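Artikelnummer 1430 · Stand: 3. April 2023

# Wandfliese Wallon, weiß glänzend

Die Wallon ist eine glasierte Steingutfliese für Wände im Innenbereich. Sie eignet sich für Bad, Gäste-WC und Küche, für Böden und den Außenbereich dagegen nicht. Die Kanten sind leicht gerundet, die Glasur ist glatt und nimmt Kalk nur schwer an. Nallport führt die Serie seit Jahren unverändert, Nachkäufe sind also möglich – auf den Brandton achten, er steht seitlich auf dem Karton.

## Verlegung

Der Untergrund muss trocken, eben und tragfähig sein. Gipskarton wird vorher grundiert, im Spritzbereich kommt zusätzlich eine Abdichtung darunter. Als Kleber empfehlen wir Fandbridge Flex, als Fuge jede zementäre Feinfuge bis 3 mm. Geschnitten wird mit dem Handschneider, für Rohrdurchlässe reicht eine Diamantbohrkrone ohne Schlag.

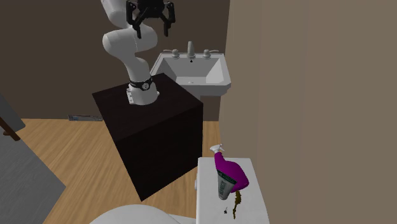
Ein Kunde aus dem Fliesenforum merkte an, die Fuge solle man erst nach zwei Tagen einbringen, bei ihm sei sie auf frischem Kleber fleckig geworden. Das deckt sich mit unserer Empfehlung für unbeheizte Räume. In beheizten Räumen genügt in der Regel ein Tag.

## Lieferung

- Lagerbestand: 428 Kartons
- Palette: 30 Kartons
- Verschnitt: bei geradem Verband etwa 10 Prozent einplanen
- Passende Abschlussprofile: Serie Kwok, weiß oder Edelstahl

Ab 1000 Euro Warenwert liefern wir frei Bordsteinkante. Ungeöffnete Kartons nehmen wir zurück, angebrochene nicht. Im August ist das Lager nur vormittags besetzt – Abholungen bitte vorher anmelden.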